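Talk notes – camp breakfasts, Nivcombe evening
(10 mins, leave 2 for questions)

Start: who has burnt toast outdoors? Hands up. Wait for it.

Thanks to Kazimiera Chmielewska for the slot. Lewis Jardine is on after me, dont overrun.

Background, quick. August trip to Kornholm, wet most mornings. Gas stove, one pan, sliced white loaf. Toast in a pan is fried bread really. Say that, move on.

Round wire basket then. Bread goes in flat, shut it, press down. Palms either side of the middle, fingers spread. Push evenly or one side pops up. Thick slices – squash more than you'd think. They tear at the crusts, still taste fine.
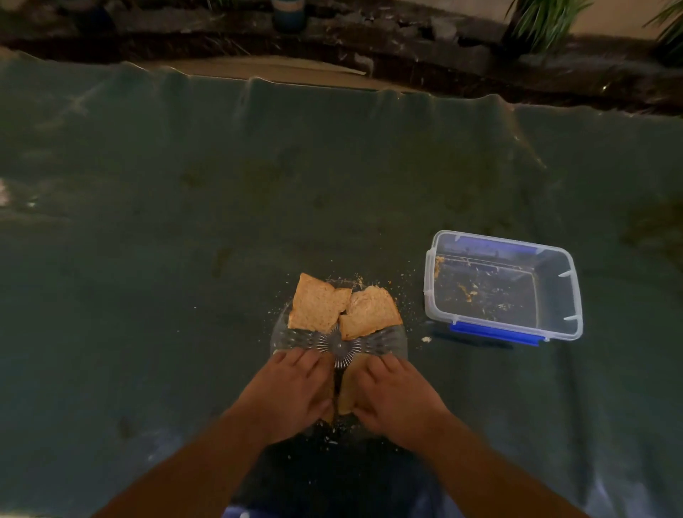 Heat. Low flame, keep it moving. Turn when you smell it, dont wait for smoke. Let the metal cool before you touch it!! Oratile Maluleke's thumb story goes here if time.

Tarp. Always put one down first. Crumbs go everywhere, and on grass you get ants by lunch. Fold the edges in, carry it off, shake it well away from the tents. Ours is an old green one, stained, does the job.

Bread – day old is best. Fresh goes to paste in the wire. Surachet Hemmin swears by rye, I find it cracks.

Cleaning: stiff brush once its cold, knock it on a log. No soap needed evry time.

Cost slide – skip if late.

Questions. Someone will ask about cheese. Yes, but line it with foil.

Sign-up sheet for next trip by the door, 50 places.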